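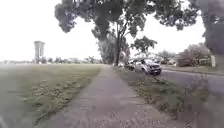

Council sets aside money for footpath robots, but how many is still up in the air

Posted July 21, 2025

Trastach council has agreed to put money towards its first pavement delivery robots. No order yet. Members voted the budget line through last night after a long-ish debate, mostly about batteries and who pays when a wheel comes off.

The plan so far: lease or buy up to eight machines for the library and prescription runs on the field side of town. Two suppliers still in it, Visgate and Arkia. Visgate wants a lease, servicing included. Arkia would sell outright, cheaper over time but repairs are down to the council after the first year.

Rocío Villaseñor, who put the paper together, told the meeting the purchase price was the easy bit. "It's the charging shed, the insurance, the spare tyres. Those are what caught out everybody we spoke to."

The shed alone is down at £3578, and that's before an electrician has quoted. Spares are £400 per machine per year. Training for staff isnt in there at all, a point raised twice from the floor.

Routes matter as well. The straight stretch of footpath beside the field is first on the list, grass one side and a verge between it and the road on the other. Wide enough for a robot and a pushchair to pass, according to the paper, though the rougher surface will be hard on small wheels.
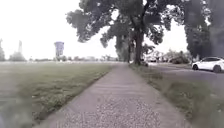

Dayana Hinojosa asked why the kerb works at the far end were being costed seperately. Answer was that they come out of the highways budget, and would be needed for wheelchair users anyway. She wasn't happy with that and wants both figures on one sheet before anything is signed.

There was also a question about leaves on the path in autumn. Both firms have been asked to reply in writing.

A smaller option is still on the table, two machines on lease for 10 months and then a fresh look at the numbers. Villaseñor said she could live with either. Final quotes are due in the next few weeks and the paper goes back to members once they are in. The budget line runs out next May if it isn't spent.

Comments on the route can be handed in at the library desk.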